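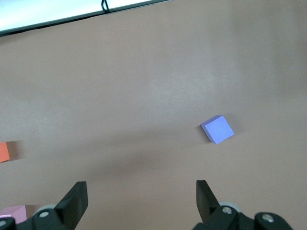

4 min read

Dorottya Boros talks fast when the subject is demonstrations, and she's happy to be interrupted, which helps. She leads data gathering at Cascombe, where a small team spends its days guiding a robot arm through short tabletop jobs so that a learning system can pick them up from examples.

"People expect something grand," she says. "It's blocks! I love blocks. You can learn so much about a policy from how it goes after one cube."

The team has kept 1247 demonstrations so far out of 1449 recorded. I ask what happened to the rest, and she laughs. Some had dropped camera images, some were started before the arm had settled, and a good number were her own.

"I hesitate," she says. "I get near the block, I stop, I think, I go in. The model learns the stopping too. Tien-fu watched one of the early runs and said, 'That's you, that's exactly you.'"

Tien-fu Siu trains the models, which the group calls Ulluter after a folder name that stuck. He likes the view from the wrist camera best – the fingers are always in it, so the model sees the target and its own jaws together.

"With the wrist view you get the last few inches," he says. "You see a block turned like a diamond and you have to decide how to turn the wrist. That's the part I want a hundred versions of."

So the blocks get moved between takes, and turned, and sometimes pushed out to where the camera only catches a sliver of one. Shadows count as well. Boros began shifting the lamp in December, after a model kept reaching for the dark patch beside a block.

"It was so confident!" she says. "It closed on the shadow, lifted, and carried nothing all the way over. We had 14 of those in one afternoon. I was delighted, because finally we knew what to record next."

Does she ever get bored? She thinks about it for a while.

"My wrist gets tired. But then you put a block in a spot you've never tried, and the arm goes and gets it, and everyone comes over to look. King-fai comes over from the other room. Every time."

Next week they start on two blocks in one take, pink first and then orange, and she has already cleared her mornings for it.

Related
Li-hua Kwok on labeling failed grasps
What we changed in our recording setup
Chia-jung Chiang: teaching an arm to stack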